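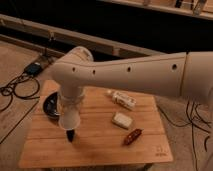 In Praise of the Square Wooden Table
By Razia Memon
Posted 2022-11-15 in Home & Habits

I want to make a case for the small square table. I mean a plain one, made of real wood, laid in planks so you can see the seams, and placed somewhere you'll walk past it ten times a day. I have become a bit of a bore on this subject since August (ask my sister) and I'm going to be a bore about it here too, because I think a lot of us are living with the wrong table and blaming ourselves for it.

My old one was a big oval with a white top. It sat six, eight if people were fond of each other, and I bought it the year I moved to Dravcombe because I had a picture in my head of the dinners I was going to give. I gave some of them! They were lovely! But for the other three hundred and fifty days of the year that table was a parking lot. Mail, chargers, a library book, the good scissors, a sweater waiting to be mended. I'd clear it on a weekend and it would fill up again by the time I'd made coffee. A big surface asks to be covered. You put one envelope down on six feet of white and it looks lonely, so you put down another.

A small square top doesn't work on you that way. Put down a bowl and a cup and you've already made a decision about how the rest of the space gets used. I eat at mine, I shell peas at it, I write the first draft of nearly everything at it, and each time I start something new the last thing has to be finished or moved. People talk about tidying as if it were a matter of character. I think it's mostly a matter of square inches.

Then there's the wood, and here I get really carried away. I grew up with wipe-clean everything, and I understand the appeal, I do. My mother worked long shifts and she was not going to oil a table. But a pale, honey-colored plank top is such good company. The grain runs in light streaks and dark streaks and no two boards agree with each other. In the morning it looks almost yellow, and by late afternoon it has gone the color of toast. Food looks better on it. A dark bowl on light wood is one of the nicest sights in a kitchen, even if all that's in the bowl is two onions and a rubber band.

The usual complaint is the seams. Crumbs get in them, and yes, they do. Flour is worse. I keep an old pastry brush in the drawer and run it along the boards after baking, and the whole job is over before the kettle boils. I'd go further and say I like the seams. They give me lines to work along. I set out cutlery by them, I line up my paper by them, and when my nephew comes over we roll dried chickpeas down them and argue about whose went farther. Try that on a slab of glass.

The other complaint is marks. Wood stains, wood dents, wood tells on you. A reader wrote to me the last time I brought this up and said she couldn't relax around a wooden table because every guest was a threat to it. I felt for her, but I think she had it the wrong way around. It's the perfect surface that makes you nervous. Once there's a ring from a hot mug and a nick where you dropped the grater, the pressure is off and you can get on with supper. Mine has a beet stain shaped a little like Florida and I'd miss it if it went.

I should say something about buying one, since that's what most people ask. You don't need a designer piece. I looked at the Skeltidard square for a long time, because the edges are beautifully done, and then I saw it cost $1,811 and went home and had a sandwich. The Brukitz shop on our main street sells secondhand, and I've seen perfectly sound plank tables there for the price of a decent coat. My own came from a neighbor who was moving and had nowhere to put it. Whatever you find, press down on each corner in turn. If it rocks, look underneath before you walk away, as it may only want a screw tightened. Run your palm along the edge too. A crisp, straight edge is pleasant to look at, but you're going to be leaning your forearms on it for years, so it had better feel right.

As for size, I'd stay modest. Four people can eat at a small square table if the serving dishes live on the counter, and four is a very good number for talking. With the oval there were always two conversations, and I was always in the less interesting one. At the square everybody is the same distance from the salt. I had friends over last month for lentils and a game of Kombo, and we had to stack the plates on the floor to make room for the cards, and we stayed there for over 2 hours without anyone drifting off to the couch.

I'm 46 and I've owned five tables. The oval went to a family up the road with three kids, who use every inch of it, and I'm so glad. A big table in a full house is a wonderful thing. But if you live alone, or with one other person, and you've got a great white expanse that you can't keep clear, please consider going smaller before you buy another set of storage boxes. Measure the part of your table you use when you eat breakfast. Mine came out barely bigger than a tea tray.

Next month I'll be writing about stools, and I already know some of you will disagree with me.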